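Fabric Specifications Should State the Cleaning Method

Durability ratings for upholstery fabric are printed on nearly every sample card. Cleaning instructions, when they appear at all, are a single letter in a corner. I think the order of importance should be reversed for any fabric used in shared buildings.

Consider the abrasion figure. A card will state that the cloth survived a given number of rubs against a standard abrasive. The test is repeatable and useful for comparing two fabrics of similar construction. It says little about why fabric gets replaced. At the Valby office we reviewed 95 replacement orders covering 600 covered surfaces: seats, screens and bench pads. In 20 of the orders the stated reason was wear. Most of the rest named staining, odor or uneven color after cleaning.

Uneven color is the one that could be prevented. Spot cleaning with too much water pushes soil outward and leaves a ring when the fabric dries. Alkaline cleaners leave residue, and residue collects new soil faster than the original cloth did. Both faults come from the method, and a cleaning crew with no written method will use whatever is on the cart.

Color choice hides part of the problem. Buyers like mid-gray with a mixed yarn for good reason: small marks disappear into the speckle. The soil is still there, and it is usually noticed late, when extraction no longer lifts all of it. 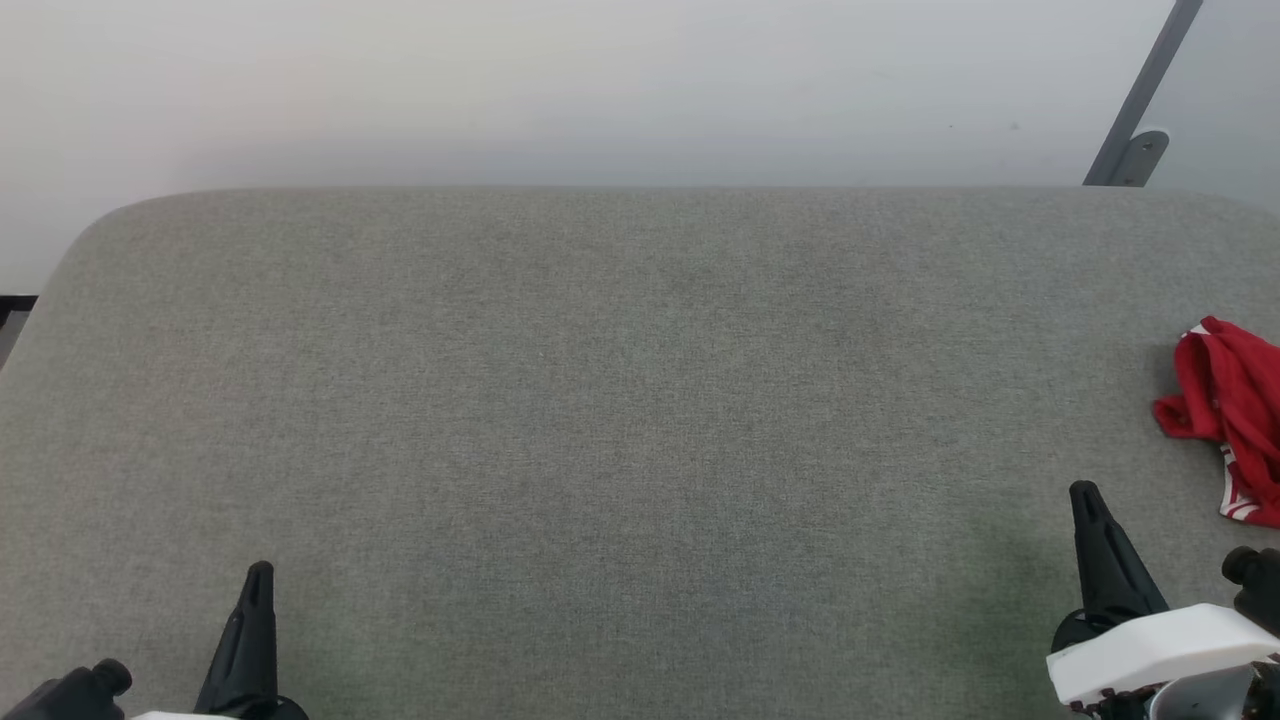 Thomas objected to an earlier draft of this argument, saying that suppliers would simply print a longer label and crews would go on ignoring it. He may be right about labels. A specification is a different document. The one used at Plasundale names the cleaner's pH range, the maximum water per pass, the drying time and the interval between full extractions, and the cleaning contract refers to it by clause number. Itbridge adopted the same wording in March.

The cost is one page per fabric. I would accept a lower rub count in exchange for that page, and I would reject a fabric rated at 100 percent of our abrasion requirement if the mill could not supply it.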